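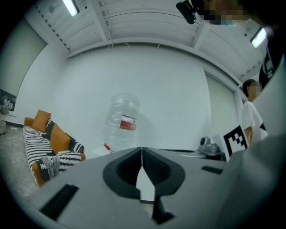

Speaker notes, Gellwood Library Service, 2022-01-28

Good morning. Slide 1: loan periods. The standard loan remains 21 days, with 3 renewals.

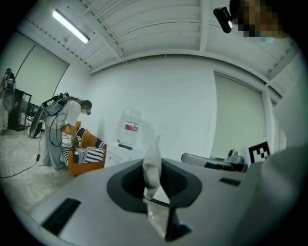
Branches at Prekance and Memon will apply the same rule. Pause for questions on holds.

Slide 2: overdue items. An item is billed after 90 days. 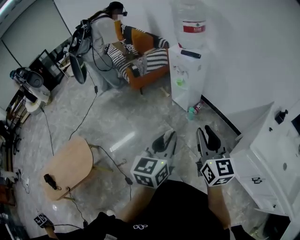
A small room with a gray marble-patterned floor

Children's cards are exempt from fines. Invite comment from the floor.

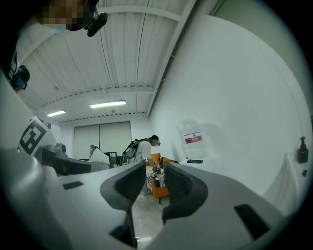 Nighat Lodhi: Will the exemption cover school cards as well?

Reply: yes, from December.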